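Gellden College robotics club takes its tidying robot to the Hjaltadóttir Challenge

17th September

Students at Rilum, the robotics club at Gellden College, are off to the final of the Hjaltadóttir Challenge with a robot that is learning to tidy a desk, and they could hardly be more excited about it.

The project is called Mimari. It began last autumn as a lunchtime argument over which everyday job would be hardest to hand to a machine, and the winning answer was stationery. Pens roll. They come in different colours, they get stuck under things, and the bags people keep them in are soft and never hold the same shape twice. The club decided that was exactly the sort of problem it wanted!

Mimari learns by copying. A student puts on gloves, takes up a pair of controllers and does the job by hand while the movements are recorded, and the recordings are then used to train the robot's software. By the end of August the club had 290 of them, covering everything from picking up a single marker to filling a pouch and opening it out again.

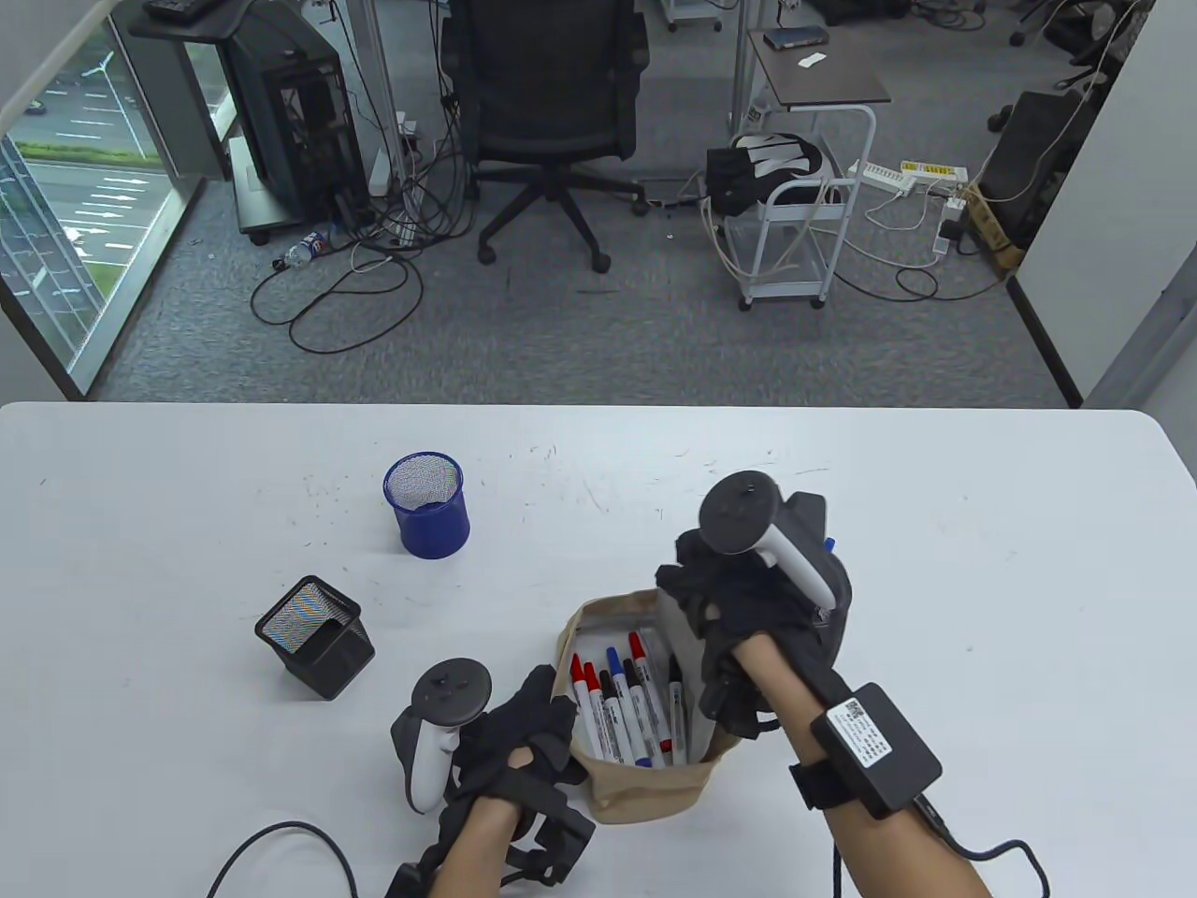
One first-year member told us that she had expected to spend the whole year writing code, and that learning to move slowly enough was the bigger shock. She said her early recordings were far too quick, that she snatched at the pens as if the bus was leaving, and that she now catches herself picking up cutlery at home in the same careful way.

Her experience is shared by plenty of others. The club has 23 members this year, and every one of them has taken a turn at the table. Some had never touched a controller before joining. Others had played games for years and found they had habits to unlearn (flicking the wrist was the worst of them). New starters practise with one marker and an open pot before they are let anywhere near the pouch.

Learning to see in tight places

Much of the summer went on close-up video. A view from head height shows the whole table nicely, but the moment a hand goes into a bag the interesting part disappears, so the team records from down by the fingers as well. Matching the close view with the wide one took two complete rewrites of the club's timing program, and there was a good deal of cheering when the second version ran from start to finish. 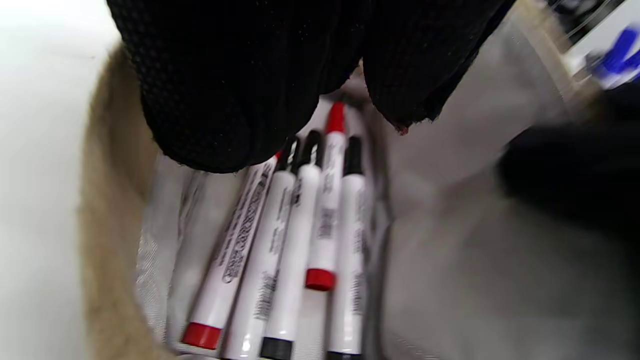
Colour was the next big talking point at club meetings. One group wanted Mimari to find pens by their caps, and another wanted it to look for the long shape of the barrel and leave colour until later. Both sides had a case. With white barrels lying side by side against a pale grey lining, there is very little contrast to go on, and a red cap or a red end plug is by far the easiest thing to spot. Black caps are a different matter when the glove reaching in is black too. The club settled on using both methods, and the students who lost the vote on which to build first have been very good about it. Mostly!

Soft things are still the hard part

Ask anyone at Rilum what keeps them at the table until the lights go off and they will say fabric. A mesh pen holder has a rim that stays where it is put. Cloth gives way when it is pressed, folds in on itself and springs back somewhere else, and the software has to make sense of every crease. Seams are useful, as they give it a line to follow. Fuzzy, worn material is much less helpful, and the students have made a point of recording with it anyway, because real bags get old and Mimari will have to cope with them.
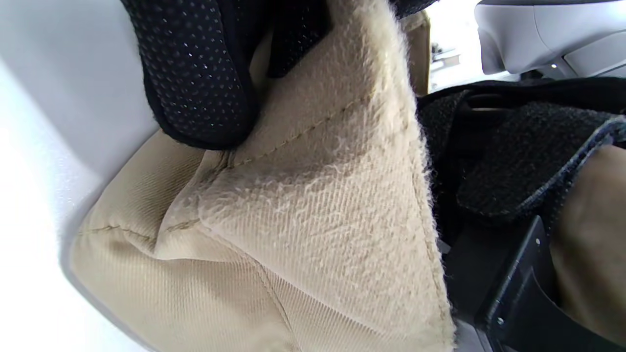 What happens at the final

Teams at the Hjaltadóttir Challenge are given a cluttered desk and 40 minutes to clear it. The robot must do the work without anyone steering it, and the judges choose the objects, so there is no way of rehearsing the exact layout. Marks are given for objects put away, for care in handling and for a short talk in which students explain what went wrong during the year and what they did about it. Rilum has plenty of material for that last one.

Mimari's strongest results so far have been with single pens and open pots. Pouches remain hit and miss, and the club is quite open about that. The remaining practice sessions will be spent on the awkward cases: pens lying across one another, pens pushed down into a corner, and a pouch that has flopped half shut.

Whatever the result, the recordings will be shared with other school and college clubs after the final, along with the students' own guide to making them. It covers how to set up a table, how to strap on a tracker so that it doesn't slip, where to keep the cables, and how to tell a useful recording from one that should be deleted. The first draft ran to far too many pages and is being cut down by the people who wrote it, with some reluctance.

Come and have a go

Rilum will hold an open session in the Gellden College workshop before the team leaves for the final. Visitors can watch Mimari at work, try on the gloves and make a recording of their own. No experience is needed, and younger visitors are welcome with an adult. Bring a pencil case if you have one, the older and floppier the better.

Notes for editors

Rilum is the student robotics club of Gellden College and is open to students in every year and on every course.

Mimari is the club's entry for this year's Hjaltadóttir Challenge.

Interviews with club members and visits to the workshop can be arranged through the Gellden College press office.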